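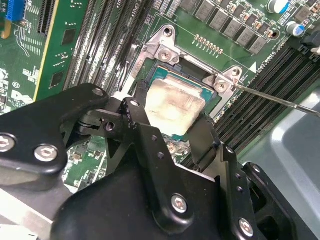

How to get a sound piece into a public park (small ones, no gallery behind you)

December 2021

Quick notes, written up between jobs. I've put sound work into two parks now, Claravton and Codham, and keep getting the same emails. So. Outdoor sound, small budget, council land.

1. Pick the spot before you pick the piece

Go and stand there. Morning, school run, dusk. Take a folding chair. Claravton looked perfect on the map, then at four o'clock the ice cream van parks up next to it with the engine running. We moved the whole thing to the far side of the pond.

Look for: something to fix to, a bit of shelter, a bench that already gets used. People won't walk across wet grass for art. They will listen if they're sat down anyway.

2. Ask the right department

Not the arts officer first. Parks. If Parks say no the arts officer can't do much for you. Email, then ring two days later. One side of A4: what it is, how big, how loud, how long, who takes it away again. A rough sketch is fine.

They'll want public liability insurance and a risk assessment. Borrow someone else's risk assessment and rewrite it, don't start from a blank page.

3. Tell the neighbours early

Leaflets. I did 60 at Codham, every door facing the park plus the flats behind. Put your own phone number on it. Had three calls, two were just curious, one was worried about noise at night and quite right too. We agreed it would go quiet at seven and I wrote that on the sign so it was there in public.

Skip this and you'll meet them at the opening, cross.

4. Money

Codham cost £3882 all in. Most went on the weatherproof housing and a day's electrician. Speakers were second hand. Leaflets and sign came to hardly anything. Pay yourself a fee, even a small one, put it in the budget as a line, funders expect to see it.

Keep some back for repairs. I didn't the first time and paid for a new amp out of my own pocket.

5. Kit

Player: anything that starts itself up after a power cut. Test this by pulling the plug. Do it ten times, with the lid on.
Speakers: I use a pair of old Iwasaki horns, ugly, loud enough, don't mind rain.
Timer: Wotix plug-in one. Change the clocks on it in the autumn, I forgot.
Cable: more than you measured. Bury it or clip it up high, never across a path.
Box: lockable, vents facing down. Slugs get in regardless.

6. Volume

Set it on a quiet day then turn it down a bit. You should lose it by roughly 60 paces. If you can still make out words at the park gate its too loud.

And leave gaps. Mine plays for 5 minutes then stops for longer than that. The dog walkers asked for it and the piece is better for it tbh.

7. Opening day

August is good for light, bad for people, half of them are away. Get there early, run the thing right through once by yourself. Flask, spare fuses, gaffer tape, umbrella. Don't do a long speech. Stand near the bench and let people come over, some will have complaints and you want to hear them in person.

8. Taking it down

Put the date in the diary before you install. Take photos of the ground before and after, Parks will ask. Fill the holes, reseed if you've churned up teh grass, then email to say it's done and cc whoever signed the licence. Ask for the deposit back in the same email or you'll be chasing it for months.

Licence form wording and my leaflet text going up next, when I find the files.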